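3. Puesta en marcha del microondas en la cocina del piso

Antes del primer uso, abra la puerta completamente, hasta que ella se quede abierta sola. No cuelgue nada de la puerta y no se apoye en ella.

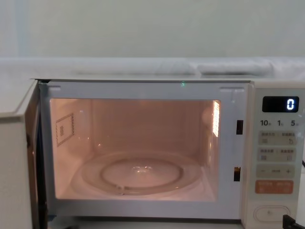 Flellgate, 28/10/2026

3.1 Revise el interior con la puerta abierta. No debe quedar dentro ningún plato, papel ni bolsa.

3.2 Pase un paño húmedo por las paredes. No use productos abrasivos. La placa con perforaciones pequeñas de la pared izquierda se limpia sin presionar. 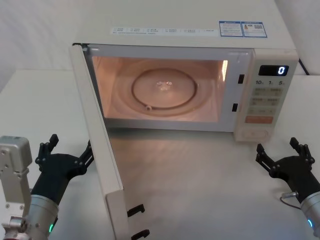
Texto: Wiebke Engelhardt

3.3 Coloque primero el aro y después el plato de vidrio, centrado. Gire el plato con la mano: debe moverse sin golpes.

Nota: las etiquetas de la parte superior no se quitan.

3.4 Mire los dos ganchos negros de la puerta y sus ranuras. Si hay grasa, límpiela con un bastoncillo seco.
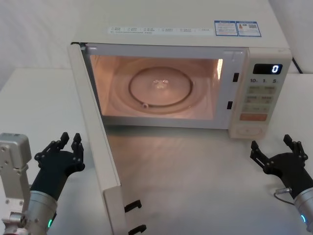
3.5 Ponga en el plato una taza con 200 ml de agua. Cierre la puerta empujando despacio, hasta oír el clic.

3.6 Caliente el agua durante 2 minutos y espere a que la pantalla vuelva a «0».

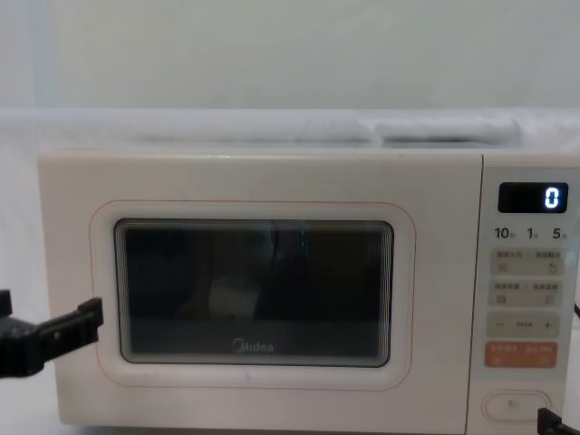 3.7 Saque la taza con un guante y deje la puerta abierta un rato para que salga el vapor.

Atención: nunca haga funcionar el aparato vacío. Si la puerta no cierra bien, desenchufe y avise a Hooman Akbari, puerta 14.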